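**10 December 2023, for immediate release**

I've put off writing this for weeks because I'm terrible at press releases, so I'm just going to tell you what's happening and you can tidy it up for your pages. My new album is finished! It's called *Listen*, it has 11 songs on it, and it comes out in July on Faltel, the little label that has put up with me through two records already.

If you haven't met me before, I'm Muireann Mac Mathúna. I sing, I play the harmonium (loudly) and the guitar (less loudly), and I write songs that are mostly about leaving places. This time I tried writing about staying put. I rented a room on Borkum for the winter, with a view of somebody's bike shed, and told myself I couldn't go home until I had ten songs. I came back with 11, plus a cough that you can hear at the end of track four. We kept it in.

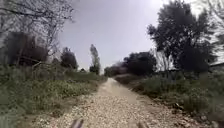 The first single is "Diệp." It's named for the friend who taught me to cook when I was 22 and living on toast, and it's the only song I've ever written in one sitting. She has heard it and she says the second verse is too long. She's right, but I love the second verse, so it stays! The rest took a lot more work. "Slow Ferry" went through three different choruses before I gave up and left it without one, and the title track was a waltz until the very last day of recording.

We did nearly everything live, with all of us in one room and the door shut. I wanted you to hear chairs creak and people breathing in before the big notes. If you listen on headphones you'll catch me counting the band in on "Salt Bread," a bit too fast, and then everyone scrambling to keep up with me.

Faltel is pressing 3,000 copies on vinyl, and 1,482 of those are already spoken for by the very kind people on my mailing list (thank you, thank you). The rest go on sale through the label's shop and at gigs. There's a CD too, for those of us with old cars, and a lyric booklet with my own handwriting in it, so good luck reading that.

I'm also playing a run of small shows the same month. The smallest room holds 69 people and I'm more nervous about that one than any of the others. Dates will go up on the Faltel site once the last two venues have signed.

Advance copies are ready for reviewers now, on CD or as a download. I'm happy to talk by phone most mornings, or by email if you don't mind long answers. Please send requests to the Faltel press desk and mark them "Listen" so they get to me.

ENDS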